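GEVONDALE ARTS AND PUBLIC LIFE COUNCIL
Minutes of the May Meeting
Finstead Hall, Upper Room

The meeting was called to order at 7:05 p.m., Brendan Flanagan presiding. A quorum was present. The minutes of the previous meeting were approved with one correction: the word "withdrawn" in Item 3 was changed to "postponed."

1. Correspondence

The Chair reported that 22 letters had been received regarding the play planned for the fall season, which deals with the closing of the town's refugee hostel and the election that followed. Most of the writers object to the use of real campaign speeches in the script. Two ask that the Council cancel its grant. One former hostel resident wrote in support and asked to be told when tickets go on sale. All letters will be acknowledged in writing. Letters sent without a return address will be kept on file.

A petition with 2423 signatures was delivered to the town office and forwarded to the Council. It asks that no public money be given to "political theater of any kind." The Chair noted that the petition is addressed to the town and that the Council has no authority to answer on the town's behalf. A copy will be available for members to read at the office.

2. The Fall Production

The Doherty Theater submitted a revised script and a statement from its director. The statement says that the speeches are quoted in full and that speakers from all parties are included. Members discussed whether the Council should review scripts at all. It was pointed out that the grant terms cover budget, dates, and public access, and make no mention of content. Several members felt that this should remain the case. One member asked that her disagreement be recorded. She holds that a public body cannot fund a work and then claim to have no opinion of it.

Moved and seconded, that the grant be continued under its present terms. The motion carried, with 4 opposed.

The theater has offered to hold an open discussion after the first performance. The Council accepted the offer and asked that the moderator be someone from outside Gevondale. The theater will suggest names before the next meeting.
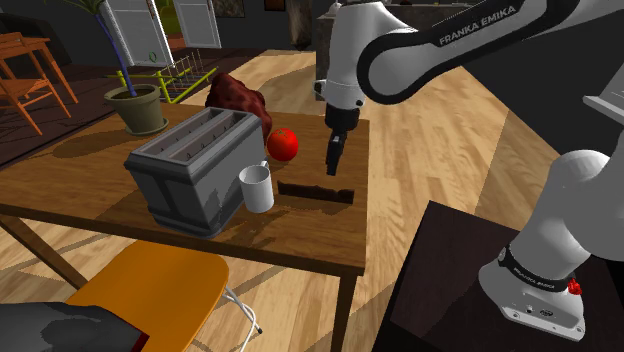 Simulated interior with Franka Emika robot arm and kitchen objects.

3. Safety and Police Presence

The Chair met with the town's safety officer. The officer does not expect a disturbance but recommends that bags be checked at the door on opening night. The theater is willing to pay for door staff and asks that they not be in uniform. Members agreed that any decision on uniforms belongs to the police. The Chair will pass on the theater's request in writing.

4. Drultance Festival

The organizers of Drultance have asked to use the main square for a reading of banned poems in several languages. The request came in after the deadline. Members agreed to consider it all the same, as the square is not booked for that evening. Concern was raised about amplified sound near the chapel. Approved on the condition that loudspeakers be turned off by 9:30 p.m.

5. Press Inquiries

Members were reminded that questions from reporters should be sent to the Chair. A remark made by a member in a radio interview was reported as the position of the Council. A correction has been requested from the station. No reply has been received.

6. Other Business

The heating in the upper room was again raised. The Chair will write to the management of Finstead Hall.

The mural proposal for the underpass was held over until the artist's sketches are complete.

The meeting was adjourned at 9:10 p.m.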